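Home Gift boxes Kitchen & pantry Storage Delivery Contact

The Clirkau Handled Gift Box

Reading time: 4 minutes

We have been selling food boxes from the shop in Jamberg for long enough to have strong feelings about cardboard, and the Clirkau is the one we always come back to. It's an open box with a low front and a raised panel at each end, and each of those end panels has a handle hole cut into it, so you can carry the whole thing to somebody's door with two hands and a bit of dignity. It arrives flat and folds up in a minute or so (the first one takes longer, I won't pretend otherwise).

You can order it in plain kraft, in cream, or in the red with white inside that most people ask for at Christmas and then, rather to our surprise, keep asking for in July. The board is the same in all three.

What people put in it

Mostly food, as you'd expect. A jar of something, a packet of biscuits, a loaf wrapped in paper, a tub of olives. The open top is the whole charm of it, I think – whoever is given the box can see straight away that there's cheese in there, and they don't have to fight through a lid and four layers of ribbon before they can be pleased about it. Orsolya Kun, who packs most of our orders, starts with the tallest thing at the back and works forwards, and tucks the small packets in last wherever they'll go. She doesn't use shredded paper if she can help it. It gets into the biscuits.

If you are sending the box by post you will want the Stillen outer carton as well, as an open box won't survive a courier on its own. For handing over in person, or for putting on the back seat next to you, it's fine as it comes. Cellophane sleeves are sold separately and fit all three colours.

A word about weight. The handle holes are meant for lifting a sensible amount of food, and three wine bottles isn't that. If you're giving wine, have a look at the Dolan bottle carrier, which has a divided base and a proper rope handle. One bottle lying down in the Clirkau is perfectly all right, and a few jars are too, as long as you spread them along the bottom and put a hand underneath on the stairs.

After the food has gone

I do like a box that gets kept. We hear from customers who have had theirs on the kitchen table for months, holding the napkins and the salt and whatever came home from the shops that hasn't found a cupboard yet. Cormac Costello, who runs the warehouse side, has one by his kettle with all the teabags in it, and another at home that his children have claimed for crayons.

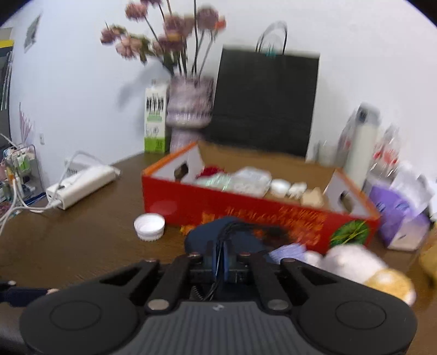 Being cardboard, it won't thank you for a wet worktop. Wipe up spills as soon as you notice them, and if the base does get damp, empty the box and stand it on its end somewhere airy until it's dry again. Crumbs can simply be tipped out. A dry cloth is enough for dust, and please don't use a spray cleaner on the red one, as the colour can lift a little along the folds. Anything greasy is better off in its own tub or a bit of greaseproof paper first.

When it's finally past its best, take off any tape or stickers and put it out with the paper recycling. It folds flat again if you ease out the end panels before you press down on the sides.

Ordering

Boxes are sold in packs of 10, 50 or 200. The smallest pack is the one for birthdays and neighbours, and the middle one suits a school fair or a wedding where every table gets something to nibble. The pack of 200 is really for other shops, and comes on a small pallet, so do tell us if your street is narrow or there's a step up to the door. You may mix colours in the two larger packs at no extra charge – just write what you'd like in the notes box when you pay.

Printing on the front panel can be arranged for the largest pack only. Send us your artwork and we'll post you one printed sample to look at before we do the rest.

Orders placed before noon go out the same working day. The shop will be closed on Sat 24 July for the street market, where we'll have a stall with made-up boxes to look at and plenty of cheese to try, so come and say hello if you're nearby!

473 shares 10 comments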